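How I clean and regrease a noisy hand-crank coffee grinder

My old Casimell grinder had started to growl. Not the nice crunchy sound of beans going through, more of a dry scraping that went on even when the hopper was empty. I put up with it until February, and then one morning the crank stuck halfway round and I gave in. If yours sounds the same, set aside an evening and have a go.

You'll need a small screwdriver, a stiff paintbrush, a few cotton swabs and a little tub of food-safe grease. I use the Jirkby one, but any grease sold for kitchen machines will do. Don't use cooking oil! It goes gummy in a couple of months and you'll be right back where you started.

Run the grinder empty for a few turns, then take off the handle and lift out the top burr. Write down where the adjustment ring is sitting before you touch it. I didn't the first time and spent a week drinking mud.

Brush out all the old grounds while everything is dry. Water turns them to paste, and steel burrs rust faster than you'd think. There will be coffee in places you didn't know existed – just keep brushing.

Now undo the 2 screws under the handle mount and ease the gear cover off. Go slowly, as the washers like to roll away. I work on a dark mat so I can find the little silver bits again.

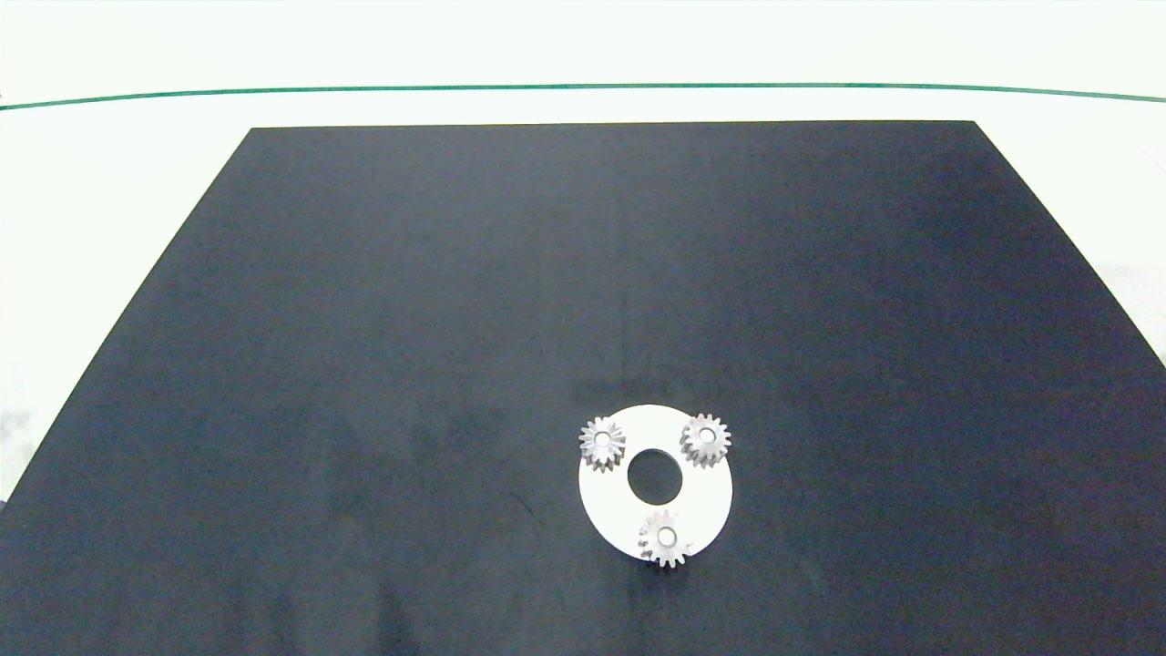
Tassanee Duangkaew wrote to say that she skips the brush for the gear teeth and uses a wooden toothpick, wiping it on a rag after every tooth, and that the old grease comes away in one long curl if the room is warm. I've tried it since and she's right, though it takes forever.

Once the teeth are clean, dab on a tiny bit of grease with a swab. Tiny! Too much and it creeps down into the burrs, and then your coffee tastes like a bike shop. Put the cover back, snug up the screws, reset the ring to the number you wrote down and grind a spoonful of stale beans to throw away. Mine was quiet again by the second spoonful, and I had a cup of Inthanon to celebrate at ten at night, so I was up until three.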